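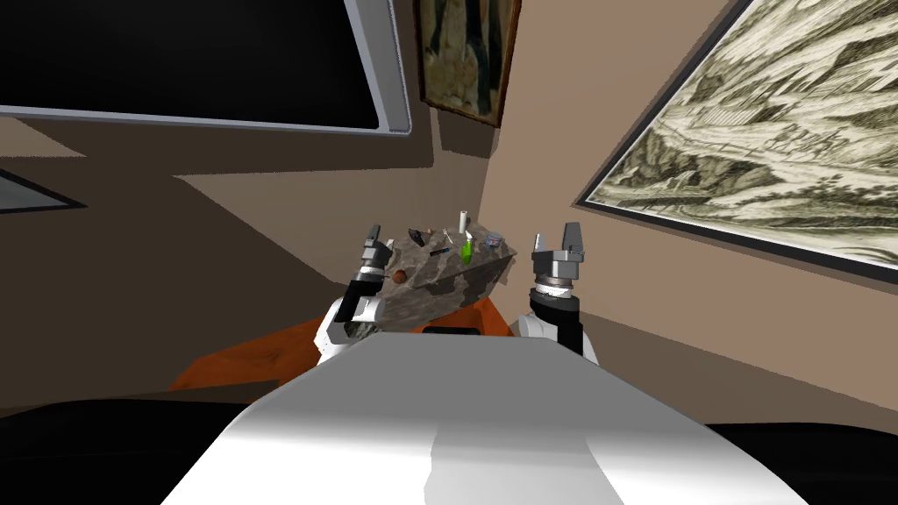 Filed under: Shop Talk / Maintenance

Efthymia Konstantinidis has looked after the two-armed machine at Plado since May, and she still starts every shift the same way, with a cup of coffee and a good long look at the grippers.

"People expect me to begin with the software," she told me, laughing. "I do get there! But if a finger is a hair out of line, the software will happily let you chase your tail until lunch."

Most of her setup happens in simulation first, in a model of a room with pictures on the walls and a tabletop's worth of small things to pick up. She opens both grippers, closes them, and opens them again, 50 cycles a side, and then goes in close through the wrist view to compare the fingertips.

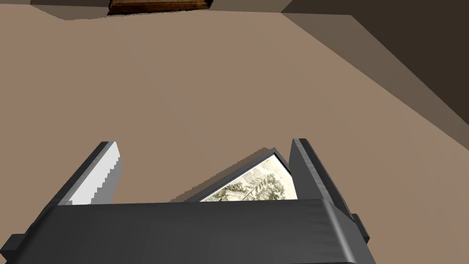

"I want the tips level with each other, or so near that I stop worrying," she said. "Alcides is stricter than I am about it."

That would be Alcides Llanos, who handles the hardware and keeps a paper notebook going back 26 months. Every 200 hours he takes the real fingers off, cleans the slides, checks the screws and puts it all back together, a job he has got down to seven minutes a side when the phone stays quiet.

"The left one always wants a little more grease," he told me. "I wrote to Brirnero about it, and they sent a very nice letter and a new seal, and it still wants more grease."

They plan to swap the wrist cables next, once the parts come in from Puson.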